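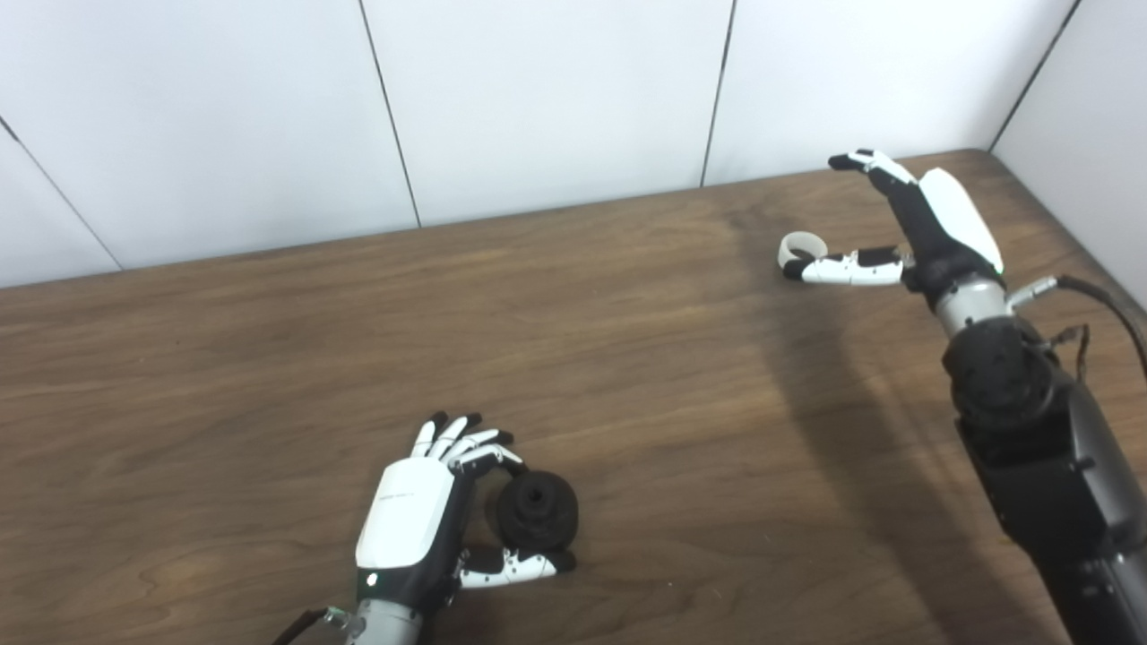 2022-02-01, Karppinen family, parish and census work

Started again on Reijo's great-grandmother. Two spellings of the farm so far, Nerkier in the 1881 listing and Nerkjer in the burial book. I am treating them as one place until something says otherwise. Þórey agrees, with a question mark.

Went through the burial book from the top of the June pages to the end of that year. The clerk's hand changes partway and the second man leaves out ages for married women. Found an Anna at page 53, wife of a tenant at Nerkier, no age, no cause. Could be ours. Her husband is given as Johan, and ours should be Johan Henrik, so not enough to go on.

Checked the marriage index for the same years. Entry 2182 has the right groom and a bride called Anna Steretti. Steretti is not a name I have met in that parish. Kiyoshi thinks it is a misreading by whoever typed up the index, and he may be right, as the same typist turned two other surnames into nonsense. Need the original page. Asked Mariama to put it on her list for the next archive visit.

Children, as they stand now:
Henrik, baptized, godparents both from Trestel
Maria, baptized, died as an infant
Johan, baptized, emigrated according to Reijo's aunt, no paper for it
Lovisa, no baptism found, appears only in the census

So 4 children, and Lovisa is the trouble. The census has her as daughter, but she is too old to be Anna's unless the marriage date is wrong. Stepdaughter is the simple answer. Kazuhiro suggested looking for an earlier wife before going any further with Anna, and I have moved that up.

Reijo sent a scan of the back page of the family Bible. The ink has faded badly on the lower half. I read the last line as "d. at Jeon, aged 81" and Þórey reads 87. We wrote our readings down separately before comparing. No name left on that line. Do not enter it in the tree yet.

Left to do
Original of entry 2182
Burials for the ten years before the marriage, wives only
Passenger lists for Johan, both spellings of the farm
Ask Reijo if his aunt still has the letters
Fix the source note on Maria, I cited the wrong volume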